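4 min read

I have been putting off the downstairs bathroom for so long that it had started to feel like a room in somebody else's house. You know the kind I mean. Fine to walk into, fine to wash your hands in, and then you open the cupboard under the sink and quietly close it again!

So this week I did it. All of it, the cupboard and the narrow shelf above the tank and that awful basket where half-used things go to retire. I put the radio on, made a big pot of tea and sat down on the bath mat with a trash bag on one side and a cardboard box on the other.

First discovery: paper. So much paper. We moved in last June, and I think I bought toilet paper every single time I went to the store for the first few weeks, purely out of moving nerves. I had 21 rolls under there (I counted, because I wanted to know when I could stop buying it), plus tissues, plus a pack of paper napkins that belongs in the kitchen and has no business being anywhere near a plunger. 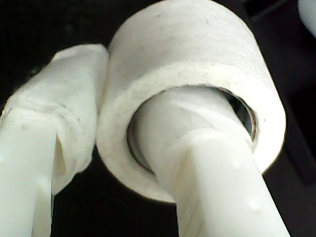
Plain white roll, cardboard core, speckles and all.

I've gone back and forth on toilet paper more than a grown woman should. My mother-in-law swears by the thick quilted kind, and my friend Yuzuki Tamura buys the thinnest there is and says everyone gets used to it. I'm in the middle. I like a short, fat, soft roll with no scent, please, and no little embossed flowers. The scented ones made the whole cupboard smell like a department store, and so did the towels I kept next to them.

The other thing I've changed is how I store it. I used to leave everything in the big plastic packs, which look tidy for one day and then slump over like a tired dog. Now I take the rolls out and stand them on end in a Skova bin, two deep, with 8 in the bin at a time. The rest went up to the hall closet. When the bin gets down to two rolls, I go fetch more. It isn't a system, it's barely even a habit, but it got me through the week without anyone shouting for help through the door.

Then the wrappings. Oh, the wrappings! I save tissue paper. I save the crinkly see-through stuff too, the kind that comes around soap and candles, and I fold it up very nicely and then I never look at it again. There was a whole wad of it behind the cotton balls.
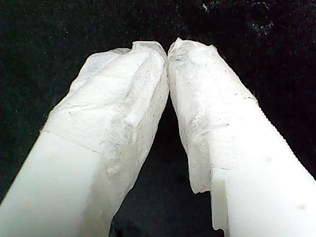
White and wrinkly, with the light coming through a bit at the edge.

I did use some of it, to be fair to myself. The soap dish and the two glass bottles from the shelf are going to my sister, and the bottles chip if you so much as look at them. Tissue first, one loose layer, then twist it at the neck so it stays put, then into the box with a rolled hand towel between them. If you only have the slippery kind of wrapping, add a bit of tape, or it unwraps itself the moment you turn around. Mine did. Twice.

What I kept in the end: the towels, the good nail scissors, one bottle of Moulin hand soap, the first aid tin and a nearly full box of bandages. What went: six travel shampoos, a hairbrush I don't recognize, an old shower cap and a nightlight that hasn't worked since the old apartment. Still undecided about the bath salts. They've gone hard as a brick, but I did pay for them...

Next up is the linen closet, and I'm already scared of the top shelf. I think there's a fitted sheet up there for a bed we don't own anymore.

Get new posts by email! Sign up for the newsletter and unsubscribe any time.

3 comments

Mitsuko Katayama
Break the bath salts up in a freezer bag with a rolling pin. Mine went like that too and they still dissolved just fine.

Bex
21 rolls!! I feel so much better about my own cupboard now. Do the bins come with lids?

Yuzuki Tamura
I stand by the thin ones — you've only complained about them every time you've visited.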